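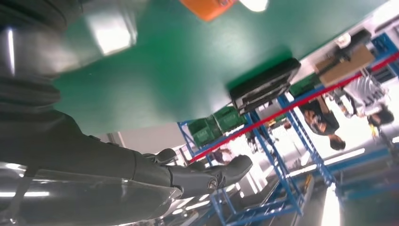
Packing table: green top marks, and bottles that roll
Posted in Workshop and Packing

benchside_560
We pack small plastic bottles by hand on a table with a smooth green top. The surface is slightly glossy and I have two problems with it. Bottles laid on their sides roll when the next one is put down, and the labels pick up scuffs. There is blue and red metal shelving beside the table, so I can't make the table any wider. Is a mat the right fix, or should I change how the bottles are laid out? Batch size is 28.

Tai
Change the layout first. Lay the bottles parallel, necks all pointing the same way, labels up.

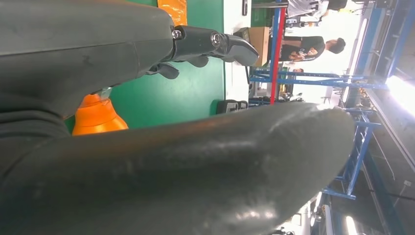 Keep cartons and small equipment off the packing area, toward the far edge or on the shelving. A tapered bottle rolls in an arc toward its narrow end, so a stop along one side will not hold it. Put a low strip behind the bases and another at the neck end. Clean the top with mild detergent and let it dry before you start. Grit on the surface is the usual cause of label scuffs.

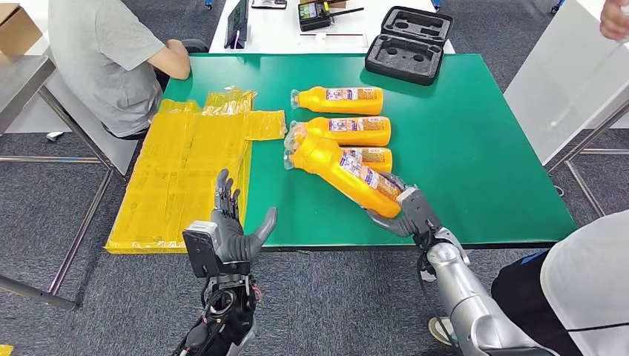 Yellow bottles and packaging film on the green top.

Jotton
Get a mat. I used 3 mm ribbed rubber and had no more rolling.

Clarnance
A ribbed mat will stop the rolling, but film drags on it and the ribs hold dust. If you use one, cover only the half where the bottles lie and leave the other half bare for the film. Mine is cut to 122 cm and fixed with double-sided tape at the corners. I would still try the strips first, as Tai suggests. They can be moved when the bottle size changes.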